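Friday, Cotercombe room, notebook 4

Second go at the floor. Tarek Tarawneh still maintains the Hattar oil is fine and the creaking comes from the heating. I am not convinced. The heating was off all of last week and the boards by the window complained just as much.

Started at 9, chairs stacked in the corridor. Swept twice, then a barely damp mop. The tin says to leave it 8 hours between coats. Prirncombe left theirs overnight and got a better finish, or so they claim – I have only seen it under their lamps, which would flatter anything.

Things noted:

Boards near the door take the oil unevenly. Tarek blames old wax. Could be. Could equally be that we rushed the sanding in September, and I'd want a test patch before we buy another tin on the strength of a guess.

The Melludance felt pads are supposed to stop chair legs marking the wood. Supposed to. Two came off when I dragged one chair to the corridor, and the glue had picked up so much grit that it would scratch worse than a bare leg. Asked for the old screw-in kind again. Order ref 118, if anyone wants to chase it, and someone should.

Tarek wants a rug in the middle. Against, for now. A rug hides the problem and traps grit under it, and we'd be back here next year with a pale rectangle.

Cost so far is on the sheet inside the cupboard door. I make it less than his total. One of us has added the mop heads twice.

Went over the middle of the room again after lunch. 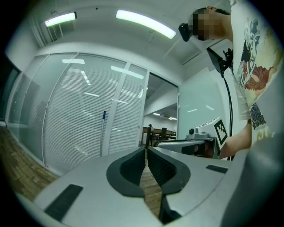
Strip of the wooden floor between the gripper fingers; second gripper with marker block at right.

Still to do: test patch by the door, half oil and half bare, leave it a week and look at it in daylight. Tarek says a week is excessive. We said that about the sanding too.

Chairs stay in the corridor until Friday next. If they have to come back sooner, lift them – no dragging, pads or no pads.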